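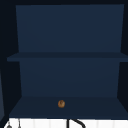 3. Setting Up the Simulated Kitchen Cell

Print this page
E-mail this page

Our group project at Trerholm is about how one simulated cell is prepared and kept in good order before the arm makes any test. The cell is named Zulu. It uses the Wokwood kitchen model with an open wall cabinet over a white surface. The cabinet is dark blue, has no doors, and one shelf board divides it into two compartments. For the setup check we keep only one small, round, brown object, on the floor of the lower compartment. The upper compartment stays empty.

3.1 Start position

Before each series we load the same start file and compare the view with the saved one. The object must rest on the cabinet floor. In October we had a fault where it sank a little into the floor when the simulation started. We found that the collision shape of the floor was 2 mm lower than the visible shape. After we corrected this value, we let the simulation run 1,000 steps without any arm command, and the object did not move.

3.2 Regular care of the cell

Every Thursday one of us makes these checks:

- reload the Trolitz settings file and read the log for warnings
- confirm that the shelf board and the side walls have collision turned on
- reset the arm to its home position
- save a new copy of the start file

The log of our first long run had 1,161 lines, and 17 of them were warnings about the joint limits of the arm. We had copied the limits from an older file with other units. It took us two afternoons to notice this.

3.3 Open points

The inside walls are very dark at the sides, and we would like to test a second light. The contact friction is still the default value.

Print this page | E-mail this page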